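Workroom Corner > Rooms and Furniture > Concrete floor, hard table, everything rattles

plumbline_annie
So we finally got the keys to the second workroom at the Jilton building and I am thrilled, but wow, it's loud in there. Concrete floor, big ceiling, and the table the last group left us is a bare slab. You put down a box of bits and it sounds like hail. I'd love to hear what the rest of you have done about (a) small stuff on the table and (b) the echo. Budget is small. We have 14 people sharing the room, though never all of them together, thank goodness.

oatgrass
Table first! Get a pale top. I spent years sorting on a dark one and lost half of what I dropped.

twobuckets
Pale top gets filthy by December. Just saying. Dark top, good lamp.

oatgrass
A lamp gives you shadows, and then you're hunting for the black pieces in a black shadow on a black table. No thank you.

kettleside
I'm with oatgrass, and I can show you the big table in our room in Kotovia. 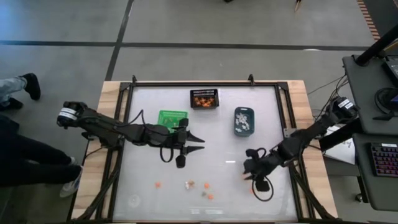 Sorting small pieces goes so much better once every kind of thing has its own home and the home is a different color from the thing. We fought about this for ages (one camp wanted clear jars for everything). What won me over was contrast. Look at the orange bits in the little black basket, you can spot them from the doorway, and I like that its sides are perforated so crumbs and dust don't just sit in there forever. The flat green tray next to it has a grid sort of texture to it, and I'd choose that over a smooth one any day, small round things roll right off the smooth kind. The top itself is pale gray-white and sits inside a black frame, with light wood showing at the edges.

twobuckets
OK, the basket I like. Still not sold on the top. How do you clean it?

kettleside
Damp cloth, end of the day, whoever's last. If it's really bad we use a drop of dish soap. We don't let anybody near it with markers.

plumbline_annie
Ha, markers are exactly what would happen to ours. But I like the black basket idea a lot! Do the holes let the small pieces through, though? Our smallest ones are maybe the size of a lentil.

kettleside
Lentils would go straight through, I'd think. For anything that tiny I'd use a saucer. A real china saucer, heavy, with a rim.

marrowfat_jim
Saucers break. Muffin tin.

oatgrass
Muffin tin on a hard table is the single loudest object known to man, and she's asking about noise!

marrowfat_jim
Put a dish towel under it, then. We've had the same tin in our room for 4 years and it's never bothered me.

plumbline_annie
It would bother me, sorry Jim. Can we do walls now? Someone at the Murín shop tried to sell me foam squares and I nearly cried at the price. And they're so ugly.

kettleside
Fabric! Hang fabric. Same room, other side:

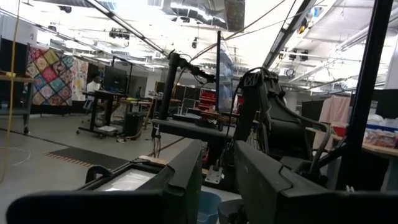

Last edited by kettleside on Apr 27, 2026

Quilts are my whole answer to the foam squares. One is a patchwork with diamonds in pink, teal, yellow, green and purple, and the paler pastel one hangs right beside it. I can't give you a measurement or anything, I just know I stopped raising my voice over at that end. And it cheers up a gray floor no end - we have the concrete too, so I know what you're up against. If you have 2 old quilts in a closet somewhere, you're done for the price of some hooks.

twobuckets
I'll be the grump again. Quilts don't belong on a workroom wall. They get dusty, they fade, and somebody sat and pieced all those squares by hand. Moving blankets do the same job and you don't feel guilty.

kettleside
Moving blankets are depressing, though. I'd sooner look at the diamonds! We take ours down and shake them outside when they look tired. I do agree I wouldn't hang an heirloom.

oatgrass
Fading only matters if they get direct sun. Put them on the wall the window doesn't hit.

marrowfat_jim
Never mind the quilts, I want to know about the floor mat. The black one with the orange striped border. Do people trip on it?

kettleside
I never have, and I'm clumsy. The border helps, you see the edge before your foot gets there. A plain black mat on dull concrete would be worse, if you ask me.

marrowfat_jim
We got rid of ours. Corners curled up and I went over twice in one afternoon. My vote is no mat, thick shoes.

plumbline_annie
Thick shoes won't help my echo, Jim! But noted about the corners. What about the shelving on the left, in front of the quilts? Is it on wheels? I've been looking at a Fletolo unit and can't decide between feet and casters.

kettleside
There's a wheel on it, yes, metal with wooden shelves. For a shared room I'd go with casters every time. Things get shoved around so much, and you'll want to get behind it to sweep. Buy the locking kind if they have them.

twobuckets
Finally something we agree on. Locking casters. And check that the shelves have a lip, or put a strip of wood along the front.

plumbline_annie
Casters it is. I've got around 2 hours in the room tomorrow, so I'm going to tape out where the table goes and clap my hands in every corner like a lunatic. My aunt has a quilt she's offered (not an heirloom, the dog slept on it). Will report back on the pale top once I've talked the others into it.

oatgrass
Take a cloth sample with you and hold it up under the ceiling lights before you pick a gray. Some of them go really blue.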